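2019년 11월 3일

드디어 끝났다, 마스터스 육상대회!! 다리가 지금 내 다리가 아니다. 계단을 내려올 때마다 난간을 붙잡고 옆으로 게처럼 내려오는데, 그 와중에도 자꾸 웃음이 난다. 기억이 생생할 때 적어 두려고 바로 책상에 앉았다.
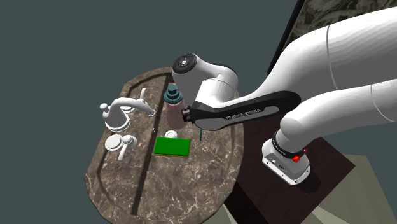 아침엔 알람보다 먼저 눈이 떠졌다. 전날 밤에 번호표를 유니폼에 미리 달아 놨는데 입어 보니 왼쪽이 한참 처져 있어서 핀을 다 뽑고 다시 달았다. 이런 건 왜 꼭 당일 아침에 보이는지. 밥은 흰죽에 간장 조금, 바나나 하나. 더 먹고 싶었는데 지난 7월 기록회 때 김밥을 두 줄이나 먹고 뛰다가 옆구리가 결려서 죽는 줄 알았던 게 생각나서 참았다. (그날 기록은 일기장에도 안 적었다. 앞으로도 안 적을 거다.)

경기장에 도착하니까 아잇이 벌써 와서 몸을 풀고 있었다. 우리 클럽에서는 다들 아지트 카마트를 그냥 아잇이라고 부른다. 본인은 처음엔 발음이 다르다고 몇 번 고쳐 주더니 이제는 포기한 것 같다. 멀리뛰기에 나간다고 새 스파이크를 샀다는데, 베스틸라인이라고 처음 들어 보는 상표였다. 색이 어찌나 쨍한 주황색인지 관중석 끝에서도 보이겠더라. 내가 신발만 먼저 착지하겠다고 했더니 좋아했다. 칭찬인 줄 알았나 보다.

첫 종목이 하필 100미터였다. 나는 원래 단거리 체질이 아니다. 출발 반응이 느려서 총소리가 나면 '아, 총소리가 났구나' 하고 생각한 다음에 나간다. 그런데도 신청한 건 순전히 이자티 언니 때문이다. 언니가 봄부터 한 종목만 하고 가면 참가비가 아깝다고, 짧은 것도 하나 끼워 넣으라고 어찌나 들볶던지! 이자티 나수티온이라는 사람은 한번 마음먹으면 상대가 고개를 끄덕일 때까지 같은 말을 표정 하나 안 바꾸고 한다. 말레이시아에서 학교 다닐 때 허들을 했다는데 지금도 걸음걸이가 다르다.

아무튼 뛰었다. 뒤에서 두 번째로 들어왔다. 꼴찌가 아니다! 중간쯤에서 옆 레인 분이랑 나란히 가게 됐는데, 그분 숨소리가 얼마나 큰지 나도 모르게 박자를 맞추고 있었다. 결승선을 지나서 둘이 한참 허리를 꺾고 있다가 눈이 마주쳐서 인사를 했다. 대구에서 새벽차를 타고 오셨다고 했다. 손주가 꼭 동영상을 찍어 오라고 했는데 찍어 줄 사람이 없다길래, 오후 경기는 내가 찍어 드리기로 하고 전화기를 받아 뒀다. 원반던지기에도 나가신다는데 팔을 보니 과연 그럴 만했다.

점심때는 코벤트 클럽 사람들 천막에 얹혀 있었다. 우리 클럽은 천막이 없다. 작년에도 없었고 내년에도 없을 것 같다. 코벤트는 회원이 많아서 그런지 돗자리에 담요에 보온통까지 없는 게 없다. 유부초밥을 자꾸 권하는데 오후에 2000미터가 남아 있어서 딱 두 개만 먹었다. 거기 한 분이 키우는 개가 왔는데 이름이 사이먼이었다. 등이 길고 귀가 축 처진 개인데 내 운동화 끈을 그렇게 좋아하더라. 끈을 두 번이나 다시 묶었다.

2000미터 얘기를 해야지. 흔히 있는 거리가 아니라서 나도 대회에서는 처음 뛰어 봤다. 우리 조에서 마흔 안 된 사람은 아무도 없었고, 머리가 새하얀 분이 제일 앞줄에 서 계셨다. 출발하자마자 그분이 쭉 나가시는데 와, 뒷모습이 점점 작아지는 게 꼭 기차 같았다. 나는 아잇이 짜 준 대로 처음 두 바퀴는 꾹 참고 뒤쪽에 붙어 있었다. 참는 게 제일 힘들다. 다리는 멀쩡한데 마음이 급해져서 자꾸 팔부터 빨라진다.

세 바퀴째에 앞에 가던 빨간 모자를 제쳤다. 그때까지는 참 좋았는데 네 바퀴째에 맞바람이 확 불었다. 반대편 직선주로에는 막아 주는 것도 없어서 바람이 그대로 들어온다. 입이 바짝 마르고 종아리가 돌덩이 같은데, 코너를 돌 때 이자티 언니 목소리가 들렸다. "어깨 내려!" 응원이 아니라 지적이다. 그래도 어깨를 내리니까 숨이 좀 쉬어졌다. 역시 아는 사람이 하는 말은 들어야 한다.

마지막 바퀴는 사실 잘 기억이 안 난다. 종이 울렸고, 누가 내 이름을 틀리게 불렀고, 정신을 차려 보니 잔디에 누워 있었다. 조에서 3등이었다. 3등이라니! 메달은 생각보다 가볍고 끈이 길어서 목에 걸면 배꼽까지 내려온다. 그래도 집에 오는 버스에서 외투 안에 걸고 왔다. 단추를 채웠으니 밖에서는 안 보였겠지.

약속한 동영상은 찍긴 찍었는데 첫 번째 시도는 버튼을 안 눌러서 통째로 날렸다. 진땀이 났다. 다행히 두 번째는 제대로 담겼고, 원반이 날아가는 순간 내가 지른 소리까지 다 들어갔다. 손주가 이 아줌마는 누구냐고 하겠다.

아잇은 멀리뛰기에서 두 번 파울을 하고 마지막에 겨우 하나 건졌다. 주황 신발에 모래가 잔뜩 들어가서 벗어서 털고 또 털고. 순위는 비밀이라는데 게시판에 다 붙어 있어서 봤다. 모른 척했다.

돌아오는 길에 셋이서 카소라에 들렀다. 경기장 뒷길에 있는 밥집인데 국물이 뜨끈하고 양이 많다. 이자티 언니가 내년에는 계주를 나가자고 했다. 한 명이 모자란다고 했더니 또 그 표정으로 나를 쳐다보면서 구해 오라고 한다. 코벤트의 그 유부초밥 아저씨를 꼬셔 볼까 했는데 남의 클럽 사람을 빼 와도 되는 건지 모르겠다. 규정집을 찾아봐야겠다. 아잇은 밥을 먹다 말고 졸았다.

집에 와서 양말을 벗으니 새끼발가락에 물집이 잡혀 있었다. 터뜨리지 말고 그냥 두라고 들은 것 같은데 신경이 쓰여서 자꾸 만지게 된다. 의사 선생님이 무리한 다음에는 최대 3일은 뛰지 말라고 하셨으니 당분간은 걷기만 할 생각이다. 스파이크는 신문지를 채워서 베란다에 내놨고 유니폼은 대야에 담가 뒀다. 번호표는 버리려다가 달력 뒤에 끼워 놨다.

내일은 언니한테 빌린 종아리 보호대를 빨아서 돌려줘야 한다. 까먹지 말 것. 이제 진짜 자야겠다, 눈이 감긴다.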